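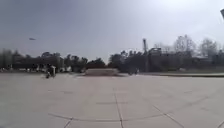
Market and Fair Grounds Opening Checklist
Site: Garrido Plaza, Vuleck
Date of inspection: 2004-07-01
Inspected by: Sumeya Mamo
Second signature: Heriberto Cáceres

Mark each line OK, FIX or N/A. Anything marked FIX needs a comment and a name. Stalls do not open until Section 2 has no open FIX lines.

Section 1. Ground and walking routes

1.1 Slab joints checked for raised edges along main walking routes - OK
1.2 Drain covers seated and level - FIX
Comment: The cover behind the produce row rocks when you step on one corner. Dzifa Issahaku to reseat it before vendors unload. Put a cone on it until then.
1.3 Fire lane marked and clear - OK
1.4 Wheelchair route from bus stop to restrooms clear - OK
Comment: Last year a vendor parked a hand truck in it both mornings. Told the produce vendors again.
1.5 Lost tent stakes, loose bolts and wire picked up - OK
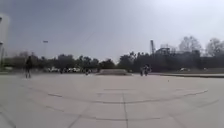 Prapai Thongdee: On 1.3, the lane is marked but the chalk line washes off the first time it rains. Can we go back to tape? We had tape in the spring and it held fine.

Reply, S.M.: Tape is on order. Chalk until it comes. Whoever opens in the morning redraws the line if it is faint.

Section 2. Tents, stalls and anchoring

2.1 Every canopy leg weighted - FIX
Comment: 39 canopies checked. Two in the craft row had water jugs tied on with string. The jugs were not full either. Vendors were given sandbags from the trailer and signed for them.
2.2 Weights tied to the frame and not just set on the foot - OK
2.3 Canopy fabric free of tears at the corners - OK
2.4 Tables locked open, no broken leg braces - FIX
Comment: Table 15 has a bent brace. Pulled it. Use the spare with the green legs, which is heavier but sound.
2.5 Side walls rolled and tied when wind is up - N/A

Section 3. Power

3.1 Cords rated for outdoor use - OK
3.2 Ground fault outlets tested with the button - OK
3.3 No cord run across a walking route without a cover - FIX
Comment: Coffee stall ran a cord to the Pridier generator straight over the route. Cord moved behind the stall. They need a cord 100 feet long and had a shorter one, so we lent ours. It has yellow tape at both ends. We want it back.
3.4 Generator at least the posted distance from any tent - OK
3.5 Fuel can stored in the cage, cage locked - OK

Section 4. Food stalls

4.1 Hand wash station at each food stall, with soap and towels - OK
4.2 Extinguisher within reach of each fryer and grill, tag in date - FIX
Comment: Dumpling stall tag ran out. Swapped with the office unit. Office unit needs replacing by the end of the week.
4.3 Grease container has a lid - OK
4.4 Cold food thermometer present - OK
Comment: The thermometer in the Gusska cooler is hard to read through the door. It is in there, on the bottom shelf at the back.

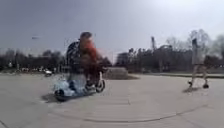 Page 2 of 3

Section 5. First aid and emergency

5.1 First aid kit sealed, contents match the card - FIX
Comment: Short on gauze and cold packs. The card says to restock after each event and the last initials on it are from September. Kanchan Dixit has taken the kit and will bring it back full.
5.2 Site map with exits posted at both ends - OK
5.3 Radios charged, one spare - OK
Comment: Radio 4 drops out behind the stage. Give it to the parking crew, who stay on the street side.
5.4 Meeting point sign up - OK
5.5 Person in charge knows how to call off the event for weather - OK

Section 6. Restrooms and trash

6.1 Portable units level, doors latch - OK
6.2 Trash cans lined and out - OK
6.3 Cans emptied every 90 minutes during open hours, log sheet hung on the trailer door - OK
Comment: Log sheet is hung. Please write the time when you do the round. Check marks alone don't tell us much.
6.4 Broken glass kit in the trailer - FIX
Comment: Dustpan missing. Buy one.

Items carried to page 3: 1.2, 2.1, 4.2, 5.1, 6.4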